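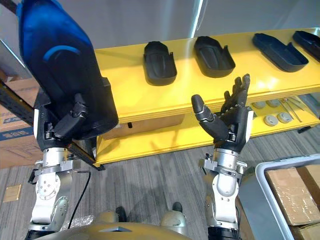

Filed under: Opinion, Shop Floor & Bench

I have been trying for a good while to persuade people to care about trays, and I'm going to have one more go at it here, with the patience of my readers, who have already sat through my thoughts on glue pots and on the proper height for a stool.

The trays I mean are the long ones with a raised rim, rounded at the corners and shaped more or less like the sole of a shoe. If you have ever worked anywhere that footwear gets put together, you know them. They sit on the shelf beside you all day and you stop seeing them by the end of your first week. I spent the better part of my working life at Bunetti, on the floor in Komcombe, and I must have picked up and set down that kind of tray more often than I have picked up a fork. I don't believe I gave them a kind thought until the year they were taken away.

It was April. A new manager had come over from the Fidell side of the business, a pleasant man who remembered everyone's name, and he had worked out that we could save a good deal of room by doing away with the shaped trays and the low shelves they lived on and putting all the parts in deep square bins. You could get 90 pieces in a bin. A tray took one. On paper it was no contest, and I remember nodding along with everybody else while he showed us the drawing.

Well, you can probably guess how I felt by lunchtime. A deep bin is a fine thing for potatoes. For parts that come in lefts and rights, and in sizes that differ by less than the width of your fingernail, it's a misery. You reach in and get a left. You need a right, so you reach in again and get another left, from a different size, and now you have two things in your hand that you don't want and one of them has picked up a scratch from its neighbors. Menaka Karunaratne, who worked across from me and was much faster than I ever was, took to tipping her bin out onto the bench every morning and sorting it into rows with her own hands. She was making trays out of thin air, really. She just didn't have the rims.

And the rim is what I want to talk about, because people who design workrooms seem to think of it as a bit of trimming. A rim tells your hand where to stop. You can set a part down without looking and know that it's going to stay there, pointing the way you left it, when somebody bumps the shelf (and somebody always bumps the shelf). The shape does the rest. A tray that looks like a sole has a toe and a heel, and you can see from six feet away whether it's the right way around. I have taught a lot of young people to do bench work, and I never once had to explain to any of them what went where in a tray like that. I had to explain the bins every single time.

I feel nearly as strongly about shelves. Give me an open one with two levels, painted something loud. Yellow is my choice, and I'll argue for it with anyone. Debashish Kumarasinghe used to say that a yellow shelf made the place look like a kindergarten, and he would have had everything in gray, like the inside of a filing cabinet. But dark parts on gray disappear, especially late in the afternoon when your eyes are tired and the lamps have come on. Dark parts on yellow stand up and wave at you. An empty spot waves too! You glance over, see the gap, and go and fill it before you need it. I would put up with looking like a kindergarten for that, and besides, I have been in some very well-run kindergartens.

Now, I want to be fair to the bins, or at least to the man who liked them. Floor space costs money, and a shelf that holds a handful of things at a time has to be filled over and over by someone who could be doing something else. On style 2204, which was our big seller, we were turning out 400 pairs on a good day, and I do understand that nobody wants to walk that many pieces back and forth in little dishes. Verna Fitzsimmons, who kept the stockroom and walked more miles in a month than I have in my retirement, put that to me in stronger words than I can use here. She had a point. The stock belongs in bins, in the stockroom, stacked as high as you like. My quarrel is with bringing the stockroom to the bench and asking the person there to be a clerk and a maker at the same time.

What I would like, if anyone planning a workroom happens to be reading, is for that person to spend a morning standing at the bench before a single shelf gets ordered. Pick things up. Put them down again. Try it with your eyes on something else, which is how the work gets done by anybody who does it well. Find out how far you lean. Jailson Godoy did this when he laid out the repair room over at Barua, with cardboard and tape and an old door laid across two sawhorses, and he moved his shelf four times before he bought one. It ended up slanting away from the bench at an angle that annoyed every visitor who liked straight lines, and he wouldn't hear of anyone pushing it square to the wall.

We did get our trays back, by the way, though it took until the following winter and a few of them had gone missing in the meantime. I suspect they went home with people. I have one myself, on the windowsill by the back door, and it holds my keys and a tape measure and whatever seeds I've forgotten to plant.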